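Search this diary Search Go

February, late

Spent the day with the planner, which is to say the planner spent the day with me and I drank tea at it.

The new build of Horen went on at half nine. It compiled first time, so I knew something was badly wrong, and by ten I had found it: the grasp scorer was reading last week's calibration file and had been very confident in all its opinions. I fixed the path, restarted, and lost another hour to a message queue that fills up if you so much as look at the log window. Edeltraud Bühler says this is a known issue. She has known it since the autumn.

Then to the real job. Trisness picks what to grab and Horen works out how to get there, and between the two of them sits my bit, the part that decides when to stop thinking and move. Until today it gave the planner 1,500 milliseconds and took whatever it had. Today I let it start moving on the first path that clears the table, and carry on improving the rest while the arm is under way. On paper this is obvious. On paper I also sleep eight hours.

Ran 105 attempts before lunch, all in simulation, and 96 came good. Seven of the others were the same fault: a new path arrives halfway along the old one and the arm tries to honour both, like a guest who has accepted two dinners. The remaining two I have written down as "odd" and will regret it.

After lunch I blended the joins over a longer stretch and dropped any update that comes in once the fingers start closing. Median planning delay came down to 369 milliseconds. I told Edeltraud, who asked what the worst one was. I said I would look into it.

On the real table, then. I put the planner trace on the left screen and the camera view on the right, and kept the speed limit where it was, having learnt that one already.

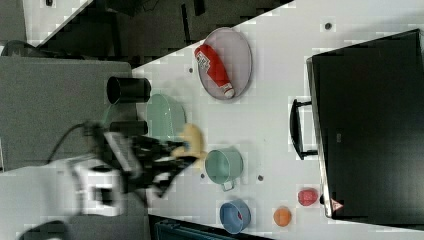
Evening

Left to do: the two odd ones. Also the collision shapes, as Trisness still thinks a mug is a solid cylinder with no handle, and one day a mug will correct it. Rename the variable called "temp_final_2" before Edeltraud reads the branch. Ask Jia's lot whether their logger can write timestamps in the same clock as everybody else's.

Home at eight. Soup.

Recent entries
The calibration file, again
Primen and the missing semicolon
A short history of my message queue
What the depth camera thinks of glass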